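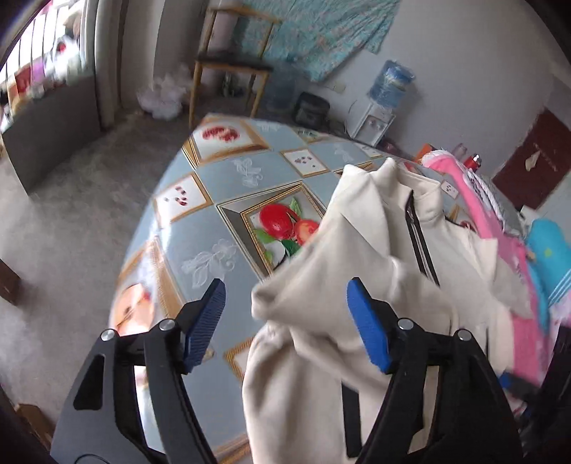
Cream fleece with the black zipper, on the table with the apple tablecloth.

Category: Home & Laundry > Tried by Us
Reading time: 4 min
Last updated: September 8, 2023

I bought the Gendus round tablecloth in February, and I wanted to wait before writing my opinion. A tablecloth always looks nice in the first week. Now I have used it for more than half a year, for meals and also for folding clothes, so I can say something useful.

First, the look. The background is light blue-gray and on it there are square panels with gold frames. The biggest one on my table has red apples with green leaves. There are smaller ones with red fruit, which I call cherries but my family says are berries, and between the panels there are white flowers that are embossed. There is also a face printed on one side, which I did not notice in the shop pictures. It is a busy design. If you like plain things you will be tired of it in a month. I like it, and crumbs are hard to see on it, so it looks tidy a bit longer than it really is.

Price: I paid 1,648 for the round size. The shop Hudby had a similar one from Gika for 1,287, and I had that one before, so I can compare. The Gika was thinner and the corners of the folds stayed visible for many weeks. With the Gendus the folds from the package were gone after eight days, without ironing. I did not try to iron it and the paper inside says you should not.

Folding clothes on it. This is what I do the most, because my bed is too low and my back complains. Light things such as pillowcases and children's towels stay where I put them. A thick fleece with a zipper is more difficult. If part of it hangs over the side of a round table, the weight pulls the rest slowly down, and you must begin again. On the old Gika cloth it was worse, the whole cloth moved together with the jacket. The Gendus stays in its place quite well. I think it is the back side, which feels a little bit like rubber.

My way for fleece is now this: close the zipper up to the collar, lay the front down in the middle of the table, bring both sleeves to the back, then fold from the bottom in two parts. The zipper does not scratch the print when I put it down gently. When I pulled a jacket across quickly it left one thin line near the apples, and I can still find it with my finger.

Cleaning is simple. Water and a soft cloth are enough for tea and soup. Tomato sauce I left overnight once, and a pale orange shadow stayed for two or three washes. Oil goes away with dish soap. I would not put a hot pot directly on it, I use a wooden board.

What I do not like:

- The smell in the first days was strong. I hung it on the balcony and it became better, but not quickly.
- The size on the package is for the cloth, not for the table. Mine hangs less than I expected. Please measure before you order.
- The embossed flowers collect flour. If you make dough, you will need a small brush.
- Return shipping costs 164, also when the wrong size was your mistake (it was my mistake the first time).

I also looked at the Shehata one, which is real fabric and can go in the machine at 60 degrees. It is more beautiful, I must say. But with fabric I would wash it every week, and for a table that is for eating and also for laundry I prefer to wipe.

My rating is four from five. I take one point away for the smell and the confusing size. I would buy it again in the same pattern, and next time I will order one size bigger so it hangs lower on the window side.

Tags: tablecloths, folding laundry, small home, wipe-clean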